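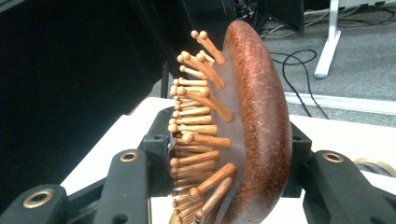
3.2 What the pencil marks told us

I have played second clarinet in amateur orchestras for most of my adult life, so I came to these parts with opinions, and I should own up to them early. I expected breath marks. I expected lots of breath marks! What we had when we got the folders back from the Nusley wind section was 615 pages handled by nine players, and the thing they wrote most often was a pair of glasses, or an attempt at one, meaning look up at the conductor. Breath marks came second. Fingerings were a long way behind, except in the bassoon folder, where they were everywhere (I'm told this is normal for bassoons and I believe it).

Luminița Mihăilă and I went through the pages separately. She took the Zeststead folders first and I took Nusley first, then we swapped, and we didn't talk about any of it until both passes were done. That was harder than it sounds, as we share a car to rehearsals. We left out bowings that had come over with borrowed sets, anything in ink, and the cartoons. I was sorry about the cartoons.

We sorted what was left by who the mark seemed to be for. A breath mark is a note to yourself. A cue written in over a long rest is a note to yourself too, but it's about somebody else, and those were the ones I found most interesting, because a second player's cues nearly always name the first player's line. First players hardly ever returned the favor. Their cues pointed at the strings, or at the timpani, or just said "WAIT."
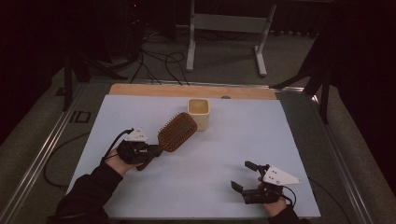 Grouping was our big headache. Players pile marks up in the same corner of a bar, an arrow next to a circled accidental next to the word "low," and we had to decide when that was one instruction and when it was several. Luminița's first rule was that anything within a finger's width counted as one. I didn't like it, and Figure 1 is how I argued my side: the hairbrush lying bristles up on the white board comes very near the little square cup, its top end almost at the cup's side, and I can't think of anyone who would call the two of them one object. Closeness wasn't going to be enough. What we settled on was that marks had to be close together and also do the same job, so an arrow and "low" on the same note became a single tuning mark, while a breath mark squeezed in beside them stayed on its own.

With that rule in place, our two lists agreed on 388 marks in the Nusley folders before we discussed anything. The leftovers we took to Senthil Chowdary, who conducts neither orchestra and so had no stake in who was being told to play softer. He settled nearly all of them in one evening. A handful stayed unsettled and we dropped them, including a row of crosses under a slow oboe solo that Luminița reads as vibrato and I read as despair.

One caution about the cues. Sets hired from the Amin library arrive with other people's pencil still in them, and a player who agrees with an old cue will just leave it there. We could only count it if it had been gone over or changed, so our numbers for cues are on the low side. Section 3.3 takes up the erased marks.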